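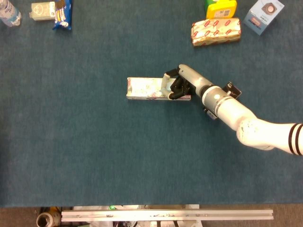
Posted by marcelino_f, 9:42 pm, 431 posts

Ok so I finally signed the papers and I'm moving my mother out of the Langat Street house in September. Forty years of stuff, two floors, and a new place with one closet. Has anyone used those portable storage units? I got a quote from Skunar for $1,741 and I nearly fell over. That's three months plus both trips.

Fionnuala Dolan
Replying to marcelino_f
We used Skunar two years ago and I'd do it again. Yes it's pricey, but the thing sat in the driveway and we loaded it at our own pace - no truck to give back by five. Ask if the quote includes the ramp. Ours didn't!

teresa_nic
Nope, sorry, I disagree. Rent a truck and get a regular unit across town. We paid $70 a month and I could drop in whenever I wanted my winter coats. With the portable kind you have to book a visit once they haul it away.

Fionnuala Dolan
You didn't have a piano though, Teresa.

teresa_nic
True, but does his mom have a piano?

marcelino_f
She does. Upright, not played since I was in high school. She wants to keep it.

muireann
Call a piano mover for that one item and do the rest however you like. My brother and I tried it ourselves with a dolly and I still have a dent in the door frame. Also, number your boxes and keep a list on your phone. I had 42 and found the coffee maker in under a minute.

teresa_nic
Numbers are fine but I just write the room on it in big letters. Who's going to look up box 17 at midnight?

muireann
Me, happily, with coffee.

marcelino_f
Ha, ok. Getting a piano quote tomorrow and I'll ask about the ramp.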